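Hand-held gripper station, Trusitz room
Inspection checklist with comments
Date of check: July 17, 2021
Form kept by: Fomis equipment desk

Mark each line OK, FIX or N/A. A FIX on any line in part 1 takes the gripper out of use until it is cleared.

PART 1. GRIPPER, POWER OFF

1.1 Fingers face each other squarely, no side play. OK
1.2 Ribbed finger: grooves clean, no torn edges. OK
Comment: lint in the lower grooves, brushed out. Use the dry brush only.
1.3 Scooped finger: inner face smooth. OK
1.4 Vent slots in housing clear. OK
1.5 Marker plate tight on its mount. FIX
Comment: one screw turned by hand on the left unit. Retightened, check again after 100 cycles.
1.6 Marker print flat and readable, no glare film. OK
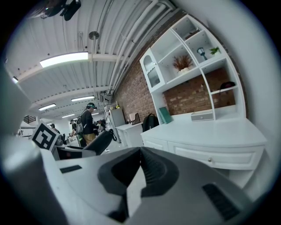 Isah: I would move 1.5 up to the top of the list. A loose marker throws off every recording that comes after it, and you don't find out until the tracking is reviewed. Worn fingers you notice right away.

Agreed, it will be first on the next printing. Until then do 1.5 before 1.1.

PART 2. GRIPPER, POWER ON

2.1 Open and close 15 times, no sticking or scraping. OK
2.2 Gap at full close is the same on both units. FIX
Comment: right unit closed short. Ran the zero routine 2 times and it came good. If it drifts again before the end of the month, send it to Stirkby with the cycle log.
2.3 Cable seated at the housing, strain relief not split. OK
2.4 Cable hangs free through full arm reach. OK
Comment: test with both arms straight out, standing where the operator stands. Sitting down doesn't count.
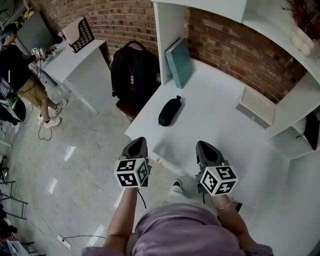 2.5 No cable pulls on the marker cube when the wrist turns. OK
2.6 Cycle counter read and written down. OK
Comment: left unit has passed 1,000 since the finger change in February. Spare fingers are in stock.

PART 3. WORK AREA

3.1 Floor cables out of the walking path. FIX
Comment: route along the wall or tape down before the next session.
3.2 Power strips off the floor where feet go. FIX
Comment: same job as 3.1. Longer strip ordered.
3.3 Room lights all working, no flicker. OK
3.4 Desk edge clear for the full swing of both grippers. OK

Open items: 1.5, 2.2, 3.1, 3.2
Next check: after the cable work is done

Fomis equipment desk, Trusitz room | Contact | © 2021 Fomis | Back to top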